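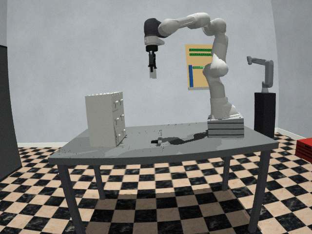
Flakby cell, simulated build: periodic inspection checklist. This checklist applies to the simulation model of the Flakby drawer-handling cell maintained at Brukgate. It is completed before any motion program is released from the model to the floor. The inspection begins with the arm stationary and the gripper pointing straight down, clear of the tabletop, with the drawer unit on the table. Items marked "Open" must be closed or accepted in writing by the reviewer before release.

Inspector: Luminița Sandu
Reviewer: Mogens Laxdal
Date of inspection: Mar 10, 2024
Model build: 1563
Previous inspection: November

Section 1. Arm and base

1.1 Base block fixed to the table in the model, with no free joint between them.
Result: Pass

1.2 Joint limits match the current limit sheet.
Result: Pass
Comment: The sheet was reissued after the last inspection. The old copy has been removed from the project folder.

1.3 Full sweep completed at reduced speed without contact between the arm and the wall board.
Result: Pass
Comment: The elbow passes closer to the board than the reviewer would like. A keep-out volume has been added on that side.

1.4 Second arm, on the black pedestal, disabled for the duration of the test.
Result: Pass
Comment: Confirm this in the controller settings. A folded posture is not evidence that the arm is disabled.

Section 2. Table and surroundings

2.1 Table legs in full contact with the floor, no overlap between solids.
Result: Pass

2.2 Tabletop clear of parts not required for the test.
Result: Open
Comment: A small dark part was lying in front of the robot base at the start of inspection. It is not on the parts list for this program. Either add it to the list or delete it from the start state.

2.3 Position of the drawer unit agrees with the stored work frame.
Result: Pass after correction
Comment: The unit stands at an angle to the table, and the stored frame still had the old rotation. L. Sandu re-entered the value and repeated the approach move. The floor team should be told before they load the new frame.

Section 3. Gripper and drawer unit

3.1 Fingers open and close over the full stroke, with both sides moving together.
Result: Pass
Comment: Stroke set to 76 mm in the model.

3.2 Finger plates do not pass into the drawer fronts during approach.
Result: Pass with remark
Comment: Checked in the left column with the fingers wide apart. Approach speed should stay at the reduced setting until the right column has been checked in the same way.
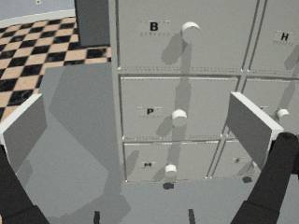 Item 3.2: gripper open at the left drawer column.

3.3 Drawer labels legible from the gripper side.
Result: Open
Comment: B, P and H can be read without difficulty. M is blurred, and the label at the lower right cannot be confirmed from this position. Căpraru supplied the label textures and has been asked for sharper files for the bottom row.

3.4 Knobs modeled as separate contact bodies.
Result: Pass
Comment: Contact log reviewed to line 589. No false contacts recorded.

3.5 Shadows do not trigger the drawer-edge detection.
Result: Open
Comment: Shadows from the knobs cross the dividers onto the drawers beneath. Detection succeeded in 84 percent of trials, which is below the release limit. Repeat with the lamp moved — the trial settings are otherwise to stay the same.

Section 4. Stop functions

4.1 Stop command halts the arm from any point in the program.
Result: Pass

4.2 Restart requires a separate reset command.
Result: Pass

4.3 Gripper keeps its last commanded opening on stop.
Result: Pass
Comment: The written procedure still says that the gripper opens on stop. Correct the procedure.

Reviewer's remarks (M. Laxdal)

Build 1563 is not released. Items 2.2, 3.3 and 3.5 remain open. Item 2.3 is accepted as corrected. I ask that Section 3 be repeated in full on the next build, including the right column. Sections 1 and 4 need not be repeated unless the arm settings are changed.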